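Cesta de la compra

La cesta de la compra es un recipiente portátil, abierto por arriba, que sirve para reunir y transportar mercancías dentro de un comercio o entre el comercio y el domicilio. Se distingue del carro por su menor capacidad y por llevarse normalmente en la mano o en el antebrazo. El término se emplea además, en sentido figurado, para designar el conjunto de bienes con que se mide el coste de la vida y, en el comercio electrónico, la lista de artículos elegidos antes del pago.

Historia

Durante siglos la cesta de la compra fue un objeto doméstico. Se tejía con mimbre, castaño, caña, esparto o palma, según la zona, y cada familia llevaba la suya al mercado. En la península ibérica convivieron el capazo de esparto, de dos asas flexibles, y la cesta de mimbre con un asa central rígida.

La difusión del autoservicio en el siglo XX cambió su función. El cliente dejó de pedir los productos en el mostrador y pasó a tomarlos de los estantes, por lo que el establecimiento tuvo que facilitarle un recipiente. Las primeras cestas de tienda fueron de alambre, resistentes y apilables, pero pesadas y propensas a enganchar la ropa. A partir de la segunda mitad del siglo se generalizaron las de plástico moldeado por inyección.

En la localidad de Plotthorpe, el almacén de la familia Voicu prestaba cestas de mimbre a sus clientes contra una pequeña fianza. El inventario del local, cerrado un 7 de agosto, registra 350 cestas en servicio y 20 en reparación. La costumbre se abandonó al llegar los modelos de plástico del fabricante Zornov.

Materiales y construcción

Los plásticos más usados son el polipropileno y el polietileno de alta densidad. Las paredes y el fondo suelen llevar aberturas, que reducen el peso y la cantidad de material, dejan pasar el aire y facilitan el lavado. El borde superior es más grueso que el resto porque soporta la carga y recibe los puntos de giro de las asas. 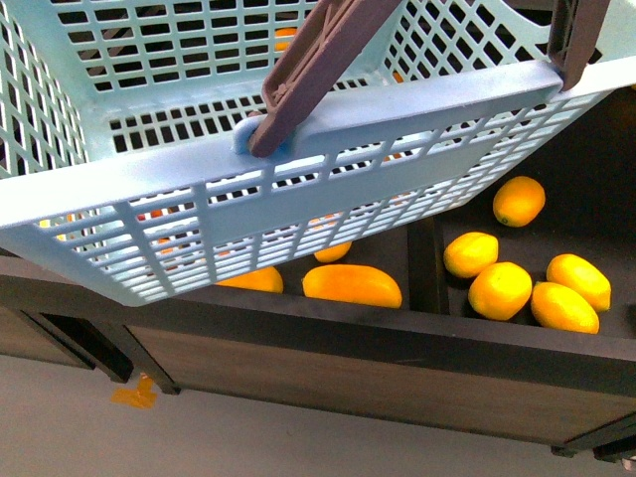 Bart Van Beek sostiene, en una nota a su catálogo de utensilios de mercado, que la rejilla se debe más a la fruta que al ahorro: los tenderos pedían cestas que no retuvieran el agua de las verduras recién lavadas, y los fabricantes adaptaron los moldes a esa demanda. Otros autores dan prioridad al precio del material y consideran la ventilación un beneficio secundario.

Las asas pueden ser de alambre o de plástico, fijas o abatibles. La pareja de asas abatibles es la solución habitual en las cestas apilables, ya que al plegarse hacia fuera dejan libre la abertura. El asa única concentra el peso en un solo punto y resulta menos cómoda con cargas grandes. Existen también cestas con ruedas y tirador extensible, intermedias entre la cesta de mano y el carro.

Uso en frutas y verduras

En la sección de productos frescos la cesta calada tiene ventajas sobre la bolsa cerrada, en la que se condensa la humedad. Se recomienda colocar en el fondo las piezas duras, como patatas o zanahorias, y dejar encima las que se golpean con facilidad. Las uvas y las frutas pequeñas pueden dañarse contra los nervios de la rejilla, por lo que conviene llevarlas en un envase propio.

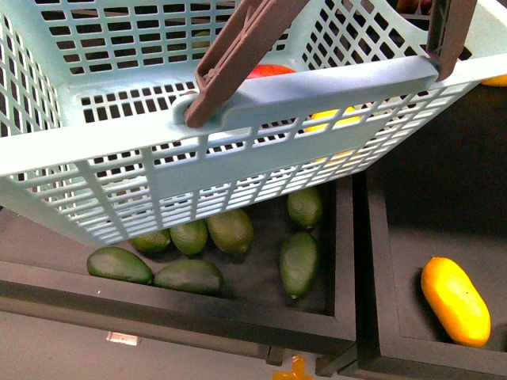

Cesta calada de color azul claro sobre dos bandejas negras de madera.

Higiene

Las cestas de uso público pasan por muchas manos y entran en contacto con envases que gotean. Un estudio de Viorica Neagu y Kidus Ambaye, realizado en el mercado cubierto de Dradby, examinó 860 cestas y halló restos orgánicos sobre todo en las esquinas interiores y bajo el borde. Los autores aconsejaban el lavado con agua caliente y detergente, seguido de un secado completo antes de apilarlas. Las de mimbre no admiten una inmersión prolongada y se limpian con un paño húmedo o con cepillo.

Reutilización y pérdida

La desaparición de cestas es un gasto corriente para los comercios. Muchas acaban en los hogares, donde sirven para guardar juguetes, ropa o herramientas. En Dradby, una campaña de devolución iniciada en enero recuperó 3449 unidades, parte de las cuales se trituró para fabricar otras nuevas.

Véase también

Carro de la compra
Cestería
Capazo
Autoservicio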